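The worst part of the job is the memory sticks. I'd been in the building for maybe an hour when Araba Tetteh told me this, and she said it the way other people talk about parallel parking.

I had gone out to Amstead because I wanted to see where robots get their manners. You've read the same stories I have, the ones where a machine watches a few people do a chore and then does it too, and I always get stuck on the people. Who are they? What do they do all day? Do they get a lunch break? (They do, and it's a good one, there's a dumpling place across the street.)

The workshop belongs to a small outfit called Stivach, on the ground floor of a brick mill that has 1886 carved over the door. Inside there's a lot of gray floor and a lot of table. The project I'd come to see is named Ono, and the idea behind it is easy enough to say out loud. Old office computers get thrown away by the truckload, plenty of the parts inside them still work, and taking those parts out by hand is slow. So teach a pair of robot arms to do it. Take the processor out, put a processor in, same with the memory, same with the rest.

The catch is the teaching. Ono's system learns from examples, and by an example they mean one complete go at one small job, done by a person steering the arms, with every camera view and every joint position saved along the way. They call each one an episode. I kept hearing that as television. "We lost a whole afternoon of episodes," somebody said behind me, and I thought, well, haven't we all.

An episode at Stivach runs under a minute if the person is good. I was not good! Araba let me have a turn, and I'd like it known that I've put together bookcases and once a crib. I moved the arm over the case, overshot, came back, overshot the other way, and then held completely still for a while because holding still felt like something I could do well. She saved it anyway. I asked if that was out of kindness and she said no, they keep the bad ones in a separate folder, marked as bad, and the system gets some use out of those too. So I'm in there, in the folder.

What surprised me was how much of the day goes to the stuff between episodes. Before each go, everything has to be put back, but never quite the same way. If the computer always sits in one spot, the system learns that spot and falls to pieces when you nudge the thing a couple of inches. So they nudge it. They turn it. They shift the plastic holder that the processor waits in, swap one computer for another, pull a blind down, put it up again. Araba has a sheet of paper with 14 starting layouts on it, drawn in pencil, and she goes through them in order and then starts over at the top.

My favorite job to watch was the processor one. The chip starts in a little pocket in its holder, and it has to travel from there to an open socket on the board. Pick up, carry, line up, let go. You and I would do it without a thought, although we'd probably want to touch the bottom of the chip, and you really mustn't touch the bottom of the chip.

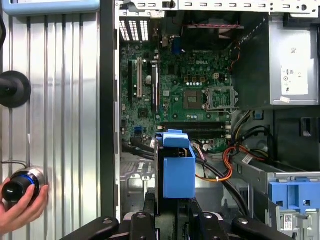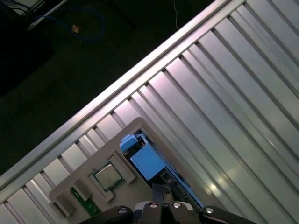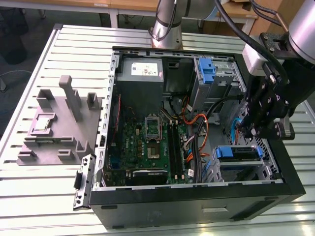
Dede Ankrah thinks all this is a bit backwards, and told me so over the dumplings. Why collect so many examples of the thing going right, Dede wanted to know, when what the machine badly needs is examples of getting out of trouble? A person who has dropped a chip knows what to do next. A system that has only ever seen clean pickups has no idea, and will carry on lowering an empty gripper toward the socket as if all were well. Better to have half as many episodes, Dede said, and start a good share of them from a mess.

I brought this back across the street and it got a warmer reception than I'd expected. They've begun doing some of it. You start with the chip sitting crooked in its pocket, or with the arm parked somewhere silly, and you record the rescue. Araba likes those best — they're the only ones where she has to think — but they take longer to set up, and on a day when she's after a big number she leaves them for last. Her best day so far is 47 episodes, which she told me twice.

I asked how many it takes before the arms can manage on their own and didn't get a straight answer, which I took as a good sign. It depends on the job. The processor is coming along. The last time they let the system try it unassisted, it got the chip over the socket and then sort of dithered there, going side to side in tiny moves. Everyone in the room recognized it. "That's me," Araba said. "That's exactly what I do before I let go." She had no idea she did it until the machine did it back to her.

I think about that more than anything else I heard out there. You're showing it how to do a job and it's also picking up your habits, the little pause, the way you come in from the left every time. They have 2 people steering on most days, partly so that no one person's quirks take over, and they're hoping for a third by October. Left-handed would be nice, I was told.

And the memory sticks? They need pressing in at both ends, hard, harder than feels polite, and when you're working through a robot arm you don't feel any of the push yourself. You watch the little latches and listen for the click. Araba leans in when she does it, her whole upper body, though leaning does nothing at all for the arm. I caught myself leaning too, from a chair.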